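**Leka** is a small passenger ship that runs coastal cruises out of the port of Brukard. It is operated by Pridoreo, a travel company that also runs day boats in the same waters. The ship carries 36 guests in cabins on two decks.

## History

The vessel was built as a car ferry under the name *Kendari* and worked the island crossing from Brukard for many years. Pridoreo bought it when the route closed. The vehicle deck was rebuilt as a dining room and lounge, and the ship was given its present name. It measures 174 feet in length and has a gross tonnage of 1142.

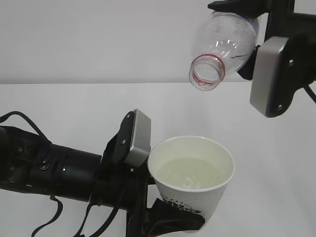
One former passenger, writing in the company's guest book, complained that the itinerary left too little time ashore and that the best walks began just as the tender was due back. Similar remarks led Pridoreo to drop one port from the northern route and lengthen the remaining stops.

## Routes

The season opens in May. Most cruises last 5 nights and return to Brukard, with landings by tender where there is no pier. The northern route calls at fishing villages and a bird reserve, while the southern route keeps to sheltered inlets and is used more often in poor weather. Guided walks are included in the fare.

The last cruise of the 2020 season ended on Oct 18, 2020. In winter the ship is laid up at Brukard for maintenance.

## See also

- Coastal cruising
- Ferry conversions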